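### 4.2 Public demonstration at the Nileck open day

The second data set comes from the open day held at Nileck in June. The first set (Section 4.1) was recorded by trained operators only, at fixed benches at Zedbridge, with one task per bench and the same lighting throughout. The open day gave us a chance to run the sorting task in front of visitors and to let them operate the hand-held grippers themselves. We describe the procedure in some detail, as several choices affect how the numbers in Section 5 should be read.

Each session began with a short demonstration by a member of the team. The demonstrator picked up one item of jewelry with each gripper, held both items clear of the work surface, and put them down again at a place named by a visitor. Visitors could then take the grippers and try the same task. The practice period was set at 90 seconds, after which recording began. No instruction was given on grip angle or on which hand to use first. Visitors who asked were told only to keep the item in view of the camera on the gripper.

Jewelry was chosen because it is light, slides easily and changes shape when lifted. In the earlier work with the Lammers test blocks, a grasp could be scored from the closing width of the jaws alone. A cord bracelet does not allow this: the jaws may be nearly shut on a single strand, or held apart by a knot, and both count as a valid grasp. The scoring for this section was therefore done by hand from the recorded video. Figure 3 shows the task with two grippers in use.

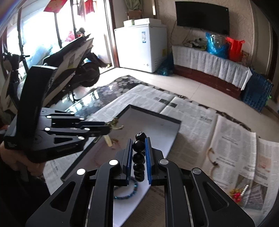 **Figure 3.** Two-gripper jewelry task, seen from the camera on one gripper. A strand of black beads is held between the blue pads; the second gripper, at left, holds an olive-green cord bracelet.

The work surface was a shallow tray on sheets of newspaper, and items could lie either in the tray or on the paper around it. This matters for the vision side of the task. The inside of the tray is pale and plain, while the newspaper has print, headlines and pictures of its own. A thin tan and brown cord on a printed page is a harder target than the same cord on a plain ground, and we made no attempt to remove the difference. Items on the newspaper were scored under the same rules as items in the tray – the two groups are reported separately in Table 5.

A total of 118 trials were recorded with visitors operating. Of these, 74 met the criteria for inclusion: both grippers visible or inferable for the full trial, at least one item lifted clear, and no contact between the operator's free fingers and the item. The last rule removed most of the excluded trials. New operators tended to steady a hanging strand by hand when it began to swing, and no trial with such contact was kept, even where the grasp was already complete. From the included trials we extracted 1,581 labeled grasp frames, using the Butisgate labeling tool with the settings given in Section 3.3.

Two limits should be noted. First, the visitors chose their own items, so the item types are not evenly spread. Beaded strands were picked more often than thin cords, and the results for cords rest on a smaller number of trials. Second, visitors waiting for a turn had watched others before them. Some learning by watching must be assumed, and trial order is for this reason included as a factor in the analysis – its effect was small for beads and larger for cords.

The grippers were used as built for the Zedbridge recordings, with no change to the linkages or jaw pads. Camera calibration was checked before the first session and again after the last, and the two results agreed within the tolerance stated in Section 3.1.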